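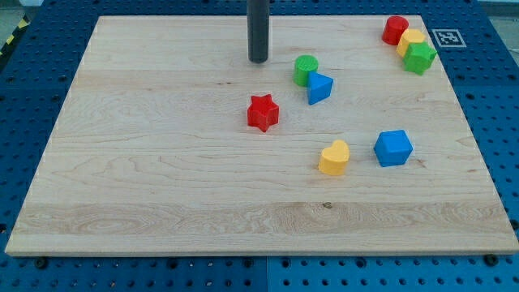
Oriana Sepúlveda had the two offers on her knees. Niltgate asked 2400 for a second gripper, with delivery in October. Lanen asked only 536, but the cable was not included, and Stevens did not trust Lanen.

"We can wait," he said. "The old one still works."

"You said this last year also."

She looked at the red star on the board, and at the arm above it. In her budget there was one line left, and she had promised it to Tasach for the new table.

"How long is the warranty?" Stevens asked.

"Eighteen months."

He took the pencil from her and crossed out the table.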